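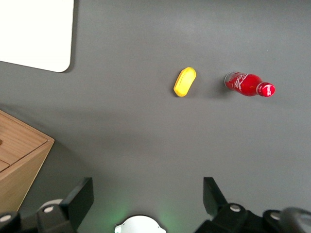
On the gray table: the red Coca-Cola bottle lying on its side, the small yellow piece, and the white board.

Whitcombe Table Sorting: Gallery Page

Updated 2026-03-02

The Whitcombe room is a small workroom with one large table and a wall of shelves. Over the winter we cleared it out, shelf by shelf, and went through what had collected there. Most of it was small: bottles, boxes, blocks, play food, game pieces, boards and trays, plus a lot of packaging kept in case it came in useful. This page covers the table, the things that went across it, and where they ended up.

Only one picture is up so far. The captions and notes below will stay in the same order when the rest of the gallery is added.

The table

The top is matte dark gray. We picked the color after trying a white one, which made the pale items hard to see and showed every pencil mark. On the gray, yellow and red stand out well and white stands out best of all. The surface has no pattern, so small pieces don't get lost on it.

Light comes from overhead. Matte items look much the same wherever you put them. Glossy ones pick up highlights, and the red bottle has them along the upper curve of its body and on the cap.

The bottle

Red, with the white script lettering across the body and a small white logo on the cap. The base is silver and metallic. It has the old contoured shape, wide near the base and narrowing to the neck. It came off the second shelf along with a set of plain glass jars, and it is the only one of its kind we kept. The jars went to the Noson swap shelf.

Bottles with curved sides are stored lying down in the long bin. Straight-sided ones stand on the bottom shelf.

The yellow piece

A rounded, elongated block with a slight raised rim around the top face. The top is a paler lemon yellow than the sides. There was some discussion about whether it belongs with the toy sponges or with the play food. For now it is listed under "small, yellow, unsorted," and it can stay there until a matching piece comes up.

If you gave us a box of play food last June and remember something like this being in it, please send a note through the contact page.

The white board

Flat, very white, with a rounded corner. Boards go in the upright rack behind the door, smallest at the front. The rack came from Erkia and was meant for baking trays, but the slots are the right width. Put boards in with the clean side facing left so that they can be pulled out without scraping the next one.

The box

The light wooden box is at the left side of the table, below the board. Wooden boxes are sorted by depth. Shallow ones are for cards and flat pieces, and deep ones are for blocks. Labels go on the short end. Please use the paper labels and not tape, which lifts the finish when it comes off.

What was kept and what went

We started with around 800 items and wrote each one down. Of those, 600 were kept and put back on the shelves. Another 80 were set aside for repair, mostly boxes with split corners and game sets with missing parts. The others were given to Noson or recycled.

The list is kept in a ring binder on the windowsill. It has a line for each item with the color, the rough size, the shelf it came from and the shelf it went to. Items that came in as a set share a line. Sets with a missing piece are marked with a pencil cross, and the cross is rubbed out when the piece is found.

Shelves

There are 14 shelves, numbered from the door. One to four hold boxes and trays. Five to nine hold toys and game pieces, by color. Ten is for kitchen items. Eleven and twelve are for paper and card. The last two are on loan to the Skindunari craft table and should be left alone, even if they look untidy.

Wiping down

The tabletop is cleaned with a damp cloth and dried straight away. No spray polish, please. It leaves a film, and small things slide on it. Cloths are on the hook beside the sink and go in the wash after use.

Bringing things in

We are not taking more bottles or jars at the moment. Wooden boxes with lids are welcome, and so are single pieces of play food in any color. Leave them in the crate inside the door with a slip saying what they are.

Back to gallery index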